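Last touched 25 November 2018. If you have an older copy from October, toss it, because I renamed two columns and your formulas will break.

# pavside-baskets

Hi! This is where I keep everything I've written down about packing drinks into plastic baskets for Pavside, our little snack and drinks delivery thing. It's one big CSV, a short list of drinks, a packing guide and this README. I started it as a note on my phone and it got out of hand, so now it lives in a folder like a grown-up project.

The main table has 985 rows. One row is one item going into one basket: what it was, what kind of container, which spot it went in, and whether I moved it afterward. That last column is my favorite, because it shows where I keep changing my mind (bottles, mostly).

## What's in the folder

- `items.csv` - the big one, one row per item per basket
- `drinks.csv` - the 40 drinks we've stocked so far, with can or bottle, main color and the shelf they live on
- `baskets.csv` - basket sizes and which ones we still have
- `packing.md` - the guide I wrote for anybody helping out on a busy day
- `wishlist.txt` - complaints and ideas, not sorted, read at your own risk

There used to be a `prices.csv` too. I took it out when Sembiring (they supply most of our canned stuff) changed their price sheet, and I didn't want old numbers floating around. Ask me if you need it.

## The baskets

I like a basket way more than a box for drinks. You can see what's in it from the side, you can rinse it in the sink, and if something leaks it doesn't turn into mush. Ours have holes in the sides and a decent rim to grab. We started out with a taller kind that I called Andeo in the table, after the shop where I got them, and you'll still see `andeo` in the `basket_type` column for the early rows. Those were too deep. A can at the bottom of an Andeo might as well be at the bottom of a well, and people kept thinking we'd shorted them.

The lower ones are so much nicer to work with. Cans stand up, you can read the tops, and a customer lifting the lid off a delivery sees everything at once. I keep mine lengthwise when I pack, short end toward me, and I treat the left long side as the starting side. It's a habit and nothing more, but every row in the table assumes it, so if you turn your basket sideways the spot codes won't mean much.

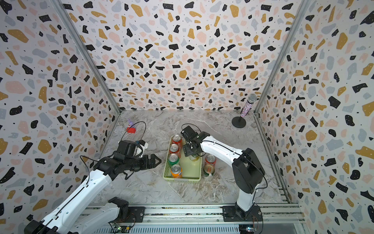 The one real argument I've had with myself is over tall bottles. A bottle standing up looks great and the label faces out, but it sticks up over everything else and it's the first thing to tip when somebody takes a corner too fast. A bottle lying down is safe and eats the room of two or three cans. I've gone back and forth so many times that the `moved` column for bottles is a mess. Right now I stand them up when they've got neighbors on at least two sides, and lay them down otherwise. Ask me again in a month!

## How the spots are coded

Every basket is split into a left lane, a middle and a right lane, and then numbered from the far end toward you. So `L1` is the far left corner and `L4` is the near left. The middle is just `M`, with no number, because stuff in the middle never lines up properly and I gave up pretending it did.

Anything standing next to the basket gets an `X`, plus the side it's on. I added that pretty late. At first I only logged what was inside, and then I noticed how much of my time goes to the cans waiting around the outside, so they got their own code: `XL` for the left, `XR` for the right. I wish I'd done that from the first row. About 80 of the early baskets have no `X` entries whatsoever, and that doesn't mean there was nothing beside them, it means I hadn't thought of it yet. Please don't make a chart out of it.

### Columns in items.csv

| Column | What I put in it |
|---|---|
| `basket_id` | running number, with a letter if I repacked it |
| `basket_type` | `low` or `andeo` |
| `item` | name from `drinks.csv` |
| `container` | can, bottle, or `other` (jars, mostly) |
| `color` | the main color, one word |
| `top` | color of the lid or top, if I noted it |
| `spot` | the code from the section above |
| `moved` | `y` if I changed the spot before closing up |
| `note` | whatever was on my mind |

The color words are plain ones: red, green, orange, yellow and so on. I tried being fancy for a while and wrote things like "lime" and "moss" and then couldn't find anything again. If a can has two colors I take the one that covers more of it. For yellow cans with an orange top, or orange cans that are sort of yellow, please just pick one and leave a note. I'm not going to be strict about it.

The `top` column turned out more useful than I expected. When the cans are standing in a basket and you look from above, the top is most of what you see. Silver, gold and colored tops make it much quicker to spot which one's missing.

## Setting up before you pack

Get the basket in the middle of a flat surface with free room on both sides. You want space for a row of cans down the left and a few more on the right, without your elbow going through them. A smooth surface beats a cloth, because cans slide nicely and you don't have to lift each one to nudge it over an inch.

I've got a soft spot for terrazzo prints, by the way, the speckly ones with mustard and pink. A busy pattern in the background makes a plain green basket look kind of cheerful. Flolska, where I buy wrapping paper, sells one with bigger chips that I'd love to try for gift baskets. It's in the wishlist file along with a lot of other paper I don't need.

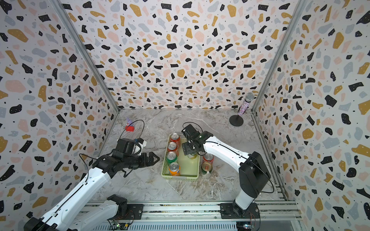

*Basket on the marble-look floor, terrazzo print on the walls around it.*

Pull your drinks off the shelf before you start and stand them all up. It's so tempting to grab one, place it, grab the next, and that's exactly how I ended up with two orange sodas and no green tea in the same order. If they're standing out where you can see them you'll catch it. Keep same-colored cans together while they wait, reds with reds, and put the odd ones closest to you.

## Packing, the way I do it

This is the short version of `packing.md`. The long version has opinions in it.

1. Check the basket for cracks, particularly along the rim. A cracked one goes in the pile by the sink and gets `retired` in `baskets.csv`.
2. Read the order out loud. I feel silly doing it and it works.
3. Line the cans up in a straight row along the left side, far to near, in the order they're on the slip. Leave a finger's width between them if you can.
4. Deal with the bottles first. They decide where everything else has room, so find them a home before you fill in around them.
5. Put cans in from the far end toward you. Hold them by the top and lower them all the way down. Dropping a can the last inch dents the bottom edge and then it wobbles forever.
6. Fill the right lane last. If there's a can or two left over on the right, leave them standing there until you know whether there's a gap for them.

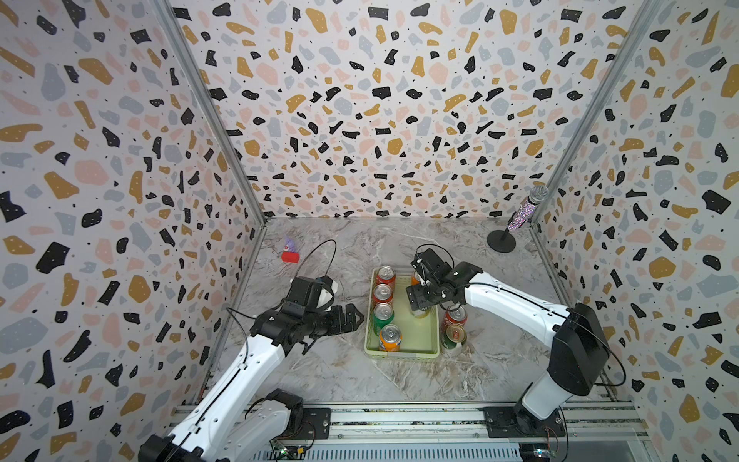
7. Look straight down into the basket and compare the tops with the slip.
8. Give it a gentle shake by the rim. If things clink, swap something wider into the gap or roll up a sheet of paper and tuck it in.
9. Write the rows down right then. I've tried doing it at the end of the day and half the spots were guesses.

A full basket of cans shouldn't go over 1200 grams on the small handles, so if you've got more than a few full-size cans plus a bottle, please split the order over two baskets. I know it looks stingy to send two half-full ones. It still beats a snapped handle on somebody's front steps.

## Things I know are wrong with the table

The `container` column says `can` for a couple of drinks that come both ways. I fixed the ones I remembered. There are also a few rows where `spot` is `M` and the note says "left-ish," and I've left those alone because I can't tell anymore which I meant.

Repacks are a bit confusing as well. When I took a basket apart and started over, I gave it a letter (so 61, then 61b), but in the early rows I sometimes overwrote the first try. If a basket looks suspiciously perfect, with no `y` anywhere in `moved`, that's probably what happened.

Colors were all written down by me, in whatever light there was. Orange and yellow are the shakiest pair, and I wouldn't trust any red that's noted as "dark red" as being different from plain red.

## Using it

Go ahead and use any of this for your own packing, your shop, a class project, whatever. Open the CSV in any spreadsheet program, sort by `basket_id` and then `spot`, and you can see each one fill up lane by lane. Filtering on `moved = y` is fun too.

If you add rows, keep the column order and put your initials in front of the note so I know who to bug. Mine are DG. Corrections are very welcome, especially from anybody who's figured out tall bottles.

Dimas Gunawan, Pavside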